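Layout for printed chessboards: square size, border, coordinates, finish

Posted in Games and Hobbies > Making and Repair
October 31, 2018

dullfile

I am preparing artwork for 21 printed boards for the game room at the Manzano library. The boards will be printed on Cistoslow, a heavy flexible vinyl, by a shop called Parosel. They print what you send them and do not check it, so I want the file to be right before it goes in.

The pieces are already bought. They are the Irkach club set, king height 95 mm, king base 44 mm, pawn base 29 mm. I measured one of each with calipers. The tables are dark gray and the room has overhead strip lights on white walls, which puts a fair amount of reflected light on anything lying flat.

What I have so far is a square size of 58 mm and a black border with white lettering. I have no firm number for the border width. The print bed takes a roll 1,000 mm wide and the roll is sold in lengths of 4,000 mm. I would like two boards side by side across the width if it can be done without shrinking the squares.
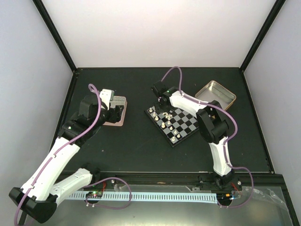

My questions are these. Is 58 mm correct for these pieces, or should I go down to 55? How wide should the border be? Do I put coordinates on all four sides or on two? And is there any real difference between gloss and matte once the boards are in use? The shop charges the same for both.

I also had a proof made on paper last week and one of our regular players said the colors were "the wrong way around." I could not get a clear answer from him about what he meant. The proof has a dark square at the lower right when the numbers are on the left.

plainvinyl

Taking your last point first, because it would spoil the whole order. Your proof is wrong. With White at the near side, the square at the near right is light. That square is h1. The near left square, a1, is dark. If your lower right is dark, then either the color pattern is shifted by one square or the coordinates have been put on the wrong sides. Check which one it is before you change anything. If you rotate the pattern by 90 degrees and leave the letters where they are, the file is fixed.

A quick test on any proof: put the white queen on d1. It should be a light square. Then put the black queen on d8, which should be dark. If both are right, the pattern and the lettering agree. 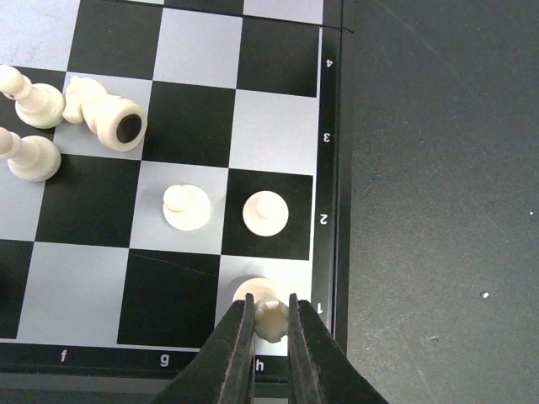

White rook on h1, a light square, with the rank numbers down the side and the file letters along White's edge.

Square size. The usual working rule is that the king's base should take up between 75 and 80 percent of the side of a square. 44 divided by 58 is just under 76 percent, so you are inside the range. At 55 mm you would be at exactly 80, which is the upper limit and feels crowded in the middlegame. The other common rule is that four pawns should fit on one square. Two pawn bases side by side come to 58 mm, so that fits too, with nothing to spare. Keep 58.

Border. Eight squares of 58 mm make 464 mm. With a 15 mm border on each side the board is 494 mm. Two of those are 988 mm, which leaves 12 mm of the roll width for trimming. Ask the shop what margin they need at the edges. If they want more than that, take the border down to 14 mm and you gain another 4 mm in total. Do not take it below 12 mm or the letters get too small to read from a standing position.

Length. Eight rows of 494 mm come to 3,952 mm, so one roll length gives you 16 boards and leaves 48 mm. You need 21, so it is two lengths whatever you do. You may as well fill the second one and keep spares. Vinyl boards get creased at the corners by people who fold them, and a crease does not come out.

Coordinates. Two sides are enough. Four sides help beginners who are playing Black, but then you have to decide which way up the far letters go, and half the files I have seen get this wrong.

dullfile

Thank you. I checked and it was the pattern. The software draws its checker fill starting with a light square at lower left, and I had placed the letters by hand on top of that. Rotated and fixed. Queen test passes on both sides.

The shop says 5 mm at each edge, so the 15 mm border stands.

kb_offcut

get matte, gloss is terrible. we had gloss ones at work and gave up

two_ply

I agree with matte and can give some detail on it. The problem with gloss on a flat board is that a strip light shows up as a bright band across two or three ranks. A player sitting down can lean to avoid it, but somebody following the game from the side cannot. On the dark squares the band hides the color completely and a black piece standing there loses its outline. Matte spreads the same light over a wider area and the contrast stays even.

Gloss does wipe clean more easily. With matte, use a cloth slightly damp with water and dish soap, then a dry cloth. Avoid alcohol wipes, which take the surface off some printed vinyls. Test one on an offcut if you are not sure about yours.

Two more points about the artwork.

Do not use pure white for the light squares. With cream or natural wood pieces it makes little difference, but under bright lighting a pure white square is tiring to look at and shows every mark. A pale gray or buff works better. If you want to keep the squares black and white in character, a light gray next to black still reads that way from across a table. 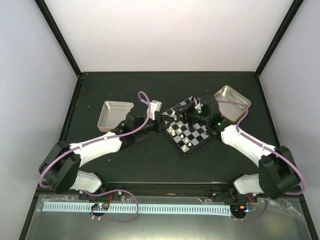 Second, a black border on a dark gray table has very little contrast at the outside edge. It has no effect on play. It does make a board harder to line up square to the table when you are laying out a room. A thin light line, 1 mm or so, set 3 mm in from the trim edge solves it. Do not put the line right at the trim edge, because any error in the cut will show as a line that gets thicker along one side.

On coordinates I would go against the advice given earlier and print all four sides. In a library most of the players are beginners, and if they write down their moves, the one with Black has to read the files upside down. Turn the far letters so they face Black. The order does not change: the far side still has a at the same physical end as a on the near side, so from Black's seat it reads h to a, left to right. Check that on the proof by turning it around and reading it as Black would.

Also send outlined letters in the file. If the shop does not have your font, their software will swap in another one and the spacing will shift.

dullfile

Matte it is, with light gray squares and the 1 mm line. I will do four-sided lettering on one proof and two-sided on another and let the Thursday group pick. Letters are converted to outlines. The order goes in once the second proof has been checked from both seats.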